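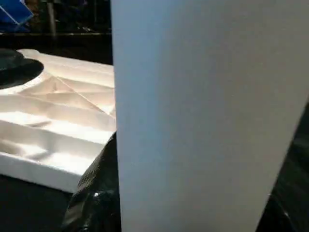 Hola otra vez, soy Aleksandra, la del inventario que se duplica. Abro ticket nuevo porque el anterior se me cerró solo mientras estaba de vacaciones y no me dejaba responder. Resumen rápido: Sovby me descuenta dos veces el stock de algunos artículos cuando el pedido entra por la tienda web, y una sola vez (como debe ser) cuando lo meto yo a mano. Pasa con unos sí y con otros no, y me tiene loca. Para las pruebas he usado siempre el mismo tipo de artículo, bandejas blancas moldeadas como la que se ve a la izquierda, que en mi catálogo tienen una sola referencia y nada de tallas ni colores, así que por variantes no puede ser. Lo digo porque fue lo primero que me preguntasteis la otra vez.

Versión del conector con la tienda: 9. Navegador: he probado con dos, igual. Usuario: el mío, de administradora, y también el de mi compañera Zuzanna Witkowska, que solo tiene permisos de almacén.

Lo que he hecho hasta ahora, por orden:

Prueba 1. Puse el stock a 34 y entré un pedido manual de una unidad. Se quedó en 33. Perfecto.

Prueba 2. Volví a ponerlo a 34 e hice una compra de verdad en la web, pagando con mi tarjeta (luego me la devolví, claro). Se quedó en 32. En el historial salen dos movimientos con la misma hora y el mismo número de pedido, uno a nombre de «sistema» y otro a nombre de «conector».

Prueba 3. Desactivé los avisos por correo, que en un foro decían que a veces disparaban cosas raras. Nada, 32 otra vez.

Prueba 4. Vacié la caché, cerré sesión en todas partes, reinicié el ordenador. Ya sé que es lo que se pide siempre, pues hecho está. Igual.

Prueba 5. Compré un artículo viejo, de los que di de alta antes de abril. ¡Ese descuenta bien! Repetí con otros dos antiguos y también bien. Así que parece cosa de los artículos nuevos, o de algo que cambió en abril y que yo no toqué (o no recuerdo haber tocado, que también puede ser).

Os adjunto la exportación del historial. El pedido bueno para mirar es el 489, que es el más limpio: una línea, una unidad, sin cupón y sin gastos de envío.

Actualización, 25 de julio de 2022

Me ha contestado soporte preguntando si tengo alguna otra integración activa. Dije que no y metí la pata — sí que tengo una. En abril contratamos Premano para las etiquetas de envío y al instalarlo pedía permiso para «leer y actualizar existencias». Le di a aceptar como le doy a todo. Lo he buscado en Ajustes y la casilla de «reservar stock al imprimir» está marcada por defecto, pero solo para artículos creados después de la instalación. O sea, exactamente los que fallan.

He desmarcado la casilla y he repetido la prueba 2. Stock a 34, compra en la web, se queda en 33. La he repetido con otro artículo nuevo y bien también. Zuzanna ha hecho una tercera desde su usuario y le sale lo mismo.

Lo que me queda pendiente, y aquí sí que necesito ayuda:

¿Hay forma de corregir en bloque los descuentos de más desde abril? He visto que se puede filtrar el historial por origen, pero luego solo me deja anular los movimientos de uno en uno, y me da pereza y miedo a partes iguales. El almacén lo podemos recontar, pero los informes mensuales ya se los hemos pasado a la gestoría Zieliński y me gustaría que las correcciones llevaran la fecha original.

Y otra cosita: en el historial los movimientos de Premano aparecen como «sistema», sin nombre. Si hubiera salido el nombre lo habría visto el primer día. ¿Se puede cambiar, o lo paso como sugerencia por el otro formulario?

Dejad el ticket abierto, por favor, que el otro se cerró a los pocos días sin avisar. Estoy por las mañanas, y si es urgente contestad con Zuzanna en copia, que mira el correo bastante más que yo.

Un saludo y gracias,
Aleksandra Cieślak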